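The Tray from Zovthorpe

My aunt Gunnel left me the tray and left my cousin Edvin the house, and for most of August I thought I'd gotten the worse deal.

It came in a box big enough for a microwave, stuffed with old issues of the Drullard parish newsletter. White, wide, and folded all over like somebody had started on a paper airplane and lost interest. No note. I set it on the kitchen table and tried to put fruit in it. A peach rolled down one side, took a left, and parked itself in a corner. I tried a second peach. Same corner!

"It's a serving thing," said my neighbor Jytte, who'd come over to borrow the ladder. "For shrimp, maybe."

"Who owns that much shrimp?"

She poked at the pointy part with one finger. "Looks like Fagerlund," she said. "From up high."

Well, that did it. I went and got the photo of Aunt Gunnel on top of Fagerlund, the year she walked up it with a bad knee and a thermos (her whole side of the family is like that), and I held it next to the tray. There was the peak. There were the ridges running off it. And those long steps going down the right half — I'd climbed those when I was 12, complaining the entire way, while she sang at me from up ahead.

I called Edvin. We hadn't talked since the lawyer's office, and I'd rehearsed something a lot colder than what came out, which was, "Did she ever make a mountain?"

He was quiet so long I thought I'd lost him. Then he said there were plaster bags in the basement, a whole wall of them, and he'd figured she was going to fix the ceiling.

"What's on the left side?" he asked. "By the flat part."

"A hole. Kind of a rectangle, pretty deep."

"That's the quarry," he said. "That's where we used to swim. Don't put shrimp in it."

I hadn't even told him about the shrimp. I guess everybody gets there eventually.

He drove over from Zovthorpe on Friday, 65 miles with the air conditioning broken, and he brought the ladder-back chairs I'd always wanted and hadn't asked for. We ate the peaches standing up. Then he bent down until his chin was nearly on the table and looked along the ridge for a long time, and I got down there next to him. 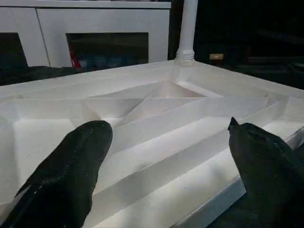 The peak, with the steps going down on the right.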